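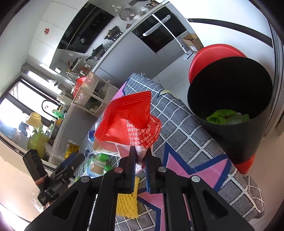

Man solle die Küche erst ganz zum Schluss machen, schrieb uns eine Leserin nach der letzten Folge, sonst stehe man am Abend wieder vor demselben Haufen. In den meisten Wohnungen komme der Abfall aus allen Zimmern ohnehin dort an, und wer mit der Küche anfange, räume sie zweimal auf.

Lesezeit: 5 Minuten

Das haben wir diesmal anders gehalten. In Wohnung 306 in Harnirgate wurde mit der Küche begonnen, weil sie direkt in den Wohnbereich übergeht und sich beides schlecht trennen lässt. Die Galerie gehört zu unserer Reihe über kleine Aufräumarbeiten, die im April mit dem Keller in Namcombe angefangen hat. Es geht um Verpackungen, um Flaschen auf dem Tisch und um die Frage, was davon stehen bleiben darf.

Zum ersten Bild: rote Snackverpackung aus Kunststoff mit weißem chinesischem Aufdruck, dazu ein gelbes Schaumnetz, wie es um Obst gezogen wird. Der schwarze Mülleimer mit dem roten Deckel steht offen daneben.

Kleine Verpackungen machen beim Aufräumen mehr Arbeit als große. Ein Karton fällt auf und wird weggetragen. Ein leeres Tütchen rutscht zwischen Kissen, unter Zeitungen oder hinter den Wasserkocher und bleibt dort liegen. Wir gehen deshalb zuerst mit dem Eimer durch den Raum und nehmen nur mit, was eindeutig Abfall ist. Sortiert wird in dieser Runde noch nichts. Gegenstände, bei denen man überlegen muss, bleiben liegen und kommen in der zweiten Runde dran.

Die Schaumnetze sind ein Sonderfall. Sie sind leicht, nehmen aber viel Platz im Beutel weg. Man kann sie flach drücken und ineinander stecken, dann passt eine ganze Menge davon in eine Ecke. Aufheben lohnt sich, wenn im Haushalt öfter Gläser oder kleine Flaschen transportiert werden. Zwei oder drei Stück reichen dafür. Der Rest kann weg, und zwar in die Sammlung, die am Ort für Kunststoffverpackungen vorgesehen ist. In Harnirgate ist das eine eigene Tonne im Hof, in Namcombe muss man bis zur Sammelstelle am Parkplatz gehen. Die liegt 650 Meter vom Haus entfernt, und entsprechend voll waren dort im Frühjahr die Beutel, bevor jemand ging.

Ein Wort zum Eimer selbst. Ein Klappdeckel ist praktisch, solange man beide Hände frei hat. Bei einer längeren Aufräumrunde lassen wir ihn offen und schließen ihn am Ende. Den Beutel ziehen wir möglichst weit über den Rand, damit er beim Nachstopfen nicht einsinkt. Wer den Eimer durch die Wohnung trägt, sollte ihn nur halb voll werden lassen.

Die Arbeitsfläche neben dem Herd kommt danach. Flaschen und kleine Behälter sammeln sich dort in fast jeder Küche, weil man sie beim Kochen zur Hand haben will. Wir stellen alles auf ein Tablett, wischen die Fläche ab und stellen nur zurück, was in der letzten Woche gebraucht wurde. Für das Tablett haben wir ein Modell aus der Serie Wular genommen, 80 Zentimeter lang und damit etwas zu groß für die meisten Schränke. Ein Backblech tut es auch.

Zweites Bild, am Tisch: eine grüne Flasche mit aufgedruckten Margeriten, eine weiß-grüne mit hellgrünem Schraubverschluss, beide liegend, dazu zerknitterte Kunststoffhülle in Blau und Weiß.

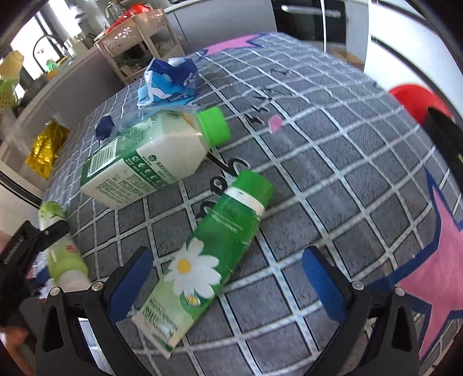
Tische werden in kleinen Wohnungen leicht zum Lager. Sie haben die richtige Höhe, man kommt von allen Seiten heran, und was einmal darauf liegt, stört erst beim nächsten Essen. Uns hilft eine feste Reihenfolge. Zuerst kommen die Folien und Hüllen weg, weil sie alles andere verdecken. Dann werden liegende Flaschen aufgestellt und die Verschlüsse geprüft. Erst danach wird entschieden, wohin die einzelnen Sachen gehören.

Bei Flaschen, deren Inhalt man nicht auf den ersten Blick erkennt, lesen wir das Etikett, bevor sie ins Regal kommen. Pflegemittel, Reiniger und Getränke sollten nicht nebeneinander stehen, auch wenn sie in der Farbe gut zusammenpassen. Angebrochene Reiniger stellen wir aufrecht in eine Kiste mit hohem Rand. Leere Flaschen werden gedrückt und zugeschraubt, sofern die Sammelstelle das so haben möchte. In Namcombe sollen die Deckel drauf bleiben, in Harnirgate ist es egal.

Umfüllen machen wir kaum noch. Vor zwei Jahren hatten wir uns für eine andere Wohnung einen Satz einheitlicher Spender von Cuautle zugelegt, und nach ein paar Wochen wusste man bei der Hälfte nicht mehr, was darin war. Die Etiketten hatten sich gelöst. Inzwischen bleiben die Originalflaschen in Gebrauch, auch die bunten. Im Schrank sieht sie sowieso keiner.

Für Tischdecken und Bezüge mit Muster gilt, dass man Krümel und kleine Schnipsel darauf schlecht sieht. Auf einem Karomuster fährt man am besten einmal mit der flachen Hand darüber, von der Wand zur offenen Seite hin. Abwischbare Decken bekommen lauwarmes Wasser mit wenig Spülmittel, Stoffbezüge werden draußen ausgeschüttelt. Flecken von klebrigen Flaschenböden gehen meistens mit einem feuchten Tuch weg, das man ein paar Minuten liegen lässt.

Fürs Fensterbrett haben wir uns wenig vorgenommen. Was in der Nähe eines Fensters steht, bekommt Sonne ab, und manche Pflegemittel vertragen das schlecht. Hinweise zur Lagerung stehen in der Regel klein auf der Rückseite. Größere Tüten und Beutel, die keinen festen Platz haben, kommen bei uns stehend in ein Fach, mit der Öffnung nach oben.

Aus der Kellerfolge lagen uns zum Schluss noch über 100 einzelne Schraubdeckel vor, zu denen die Flaschen fehlten. Die sind inzwischen abgegeben. Die nächste Galerie zeigt den Flur und die Garderobe.

Kommentare (4)

Gast
Ich mache die Runde mit dem Eimer auch immer zuerst, allerdings mit zwei Beuteln, einer für Kunststoff und einer für den Rest. Dann muss ich hinterher nicht mehr hineingreifen.

Gast
Die Obstnetze nehme ich für Christbaumkugeln. Hält seit Jahren.

Gast
Zum Umfüllen: Mit wasserfestem Stift direkt auf den Spender schreiben, kein Etikett. Geht mit Spiritus wieder ab. Ansonsten gebe ich euch recht, die Originalflasche ist einfacher, und die Warnhinweise sind auch gleich dabei.

Gast
Kommt der Keller in Namcombe noch einmal vor? Mich würde interessieren, ob das Regal dort die Feuchtigkeit ausgehalten hat. Bei uns ist das gleiche nach einem Winter krumm gewesen.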